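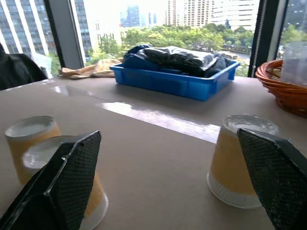
Flavingate wants to know why the cups have to be upside down, and whether I've considered starting with something that doesn't crush. Fair questions, left under my last post along with the opinion that I should have bought a finished arm and taken up gardening with the hours saved.

Upside down, a paper cup gets narrower toward the top, so a grip that's a bit too high slides up and off. I wanted a job that would embarrass the gripper early. It has obliged. As for crushing, a cup is the cheapest force sensor I own. Wooden blocks forgave everything, and I spent most of a month believing I was good at this.

The arm is called Fulis. Its control code is called Dabbas and lives on the workshop laptop, where it has grown to 563 lines, 163 of which I'd be willing to defend in public. The rest came from a weekend when I was sure the trouble was timing. The trouble was a loose screw in the left finger mount.

Current state: the fingers close evenly, the mesh pads grip paper better than the bare plates did, and glare off the tabletop still upsets the cup finder in the afternoon. I tried 2 thresholds, then 3, then a cardboard shade that fell on the arm. Moving the whole business away from the windows would fix it, but the other benches are spoken for and I like looking at the trees.

Next is stacking, one cup onto another, which needs the wrist to stay level on the way down. Mine dips. There's an open evening at Flistau in June and I've said Fulis will be there. I didn't say it would be doing anything.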